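Subject: Re: [fixit-list] Nastberg toaster ovens, board swap or scrap?
From: Cletus Van Dusen

Hazel Dvorak wrote:
> Clundora will sell you the whole control board for the 1075
> now. I think we should tell people to buy it and quit poking
> at the old ones. It comes with a repair guide too.

I read the guide. It's 41 pages and two of them are about the board. The rest is warnings and a form for recycling. I'm not ready to call that a repair program.

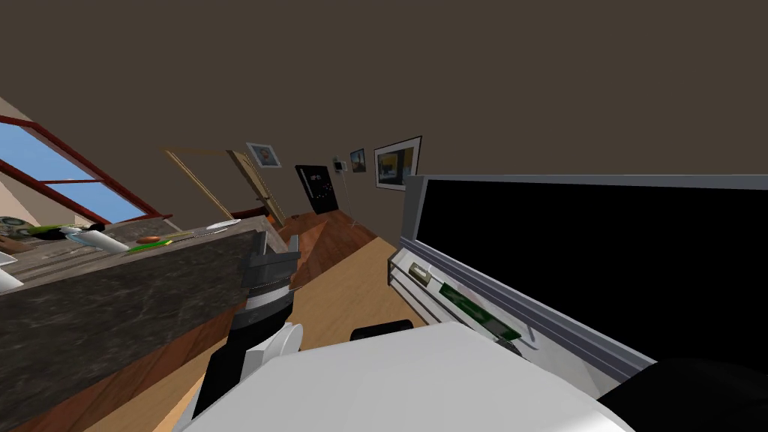

Usha Sastry asked me off list whether the new board even fits the older ovens, the ones with the brown connector. Clundora says yes. Their own parts page says 2352 and up. One of those is wrong and I'd like to know which before anybody spends money.

My other gripe is the firmware. The replacement wants to be paired with an app before the timer will run. A timer! The old one had a knob and a spring.
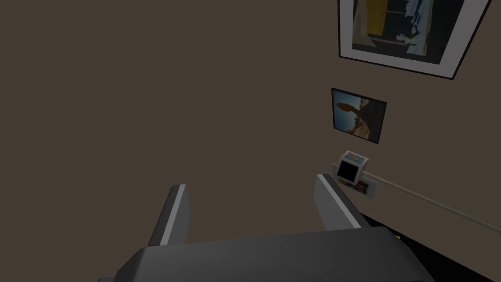 Xiomara Zamora thinks I'm being unfair, and that the pairing step can be skipped if you hold the cancel button at power-up. Fine, but did she try that on the new board or on the Jirkell one? They look alike and they are not the same part.

Also, a bad relay is a cheap fix for anyone who can solder.
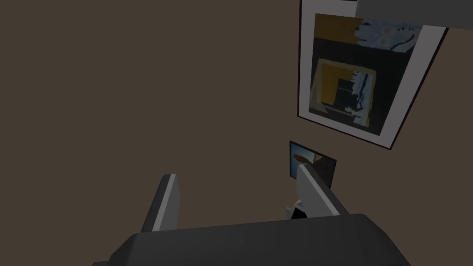 Same goes for the thermal fuse, and I have yet to see a board that died of anything more exotic. If Hazel has one, send it to me and I'll eat my words.
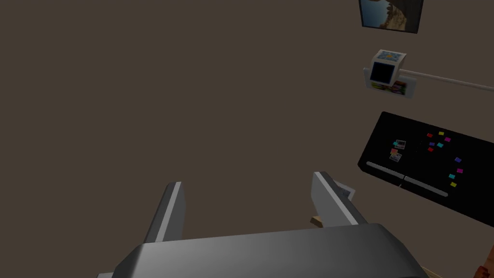
What I'd want from Clundora is a schematic. With one of those, you test the part, swap the part, and you're done. Without it we're working the way you would if you had to guess at that small tan block when part of it is tucked behind the gripper's right finger. I don't trust a diagnosis made like that, mine included.

Anyway, I'm not recommending the board until somebody gets a straight answer on the fit.

Cletus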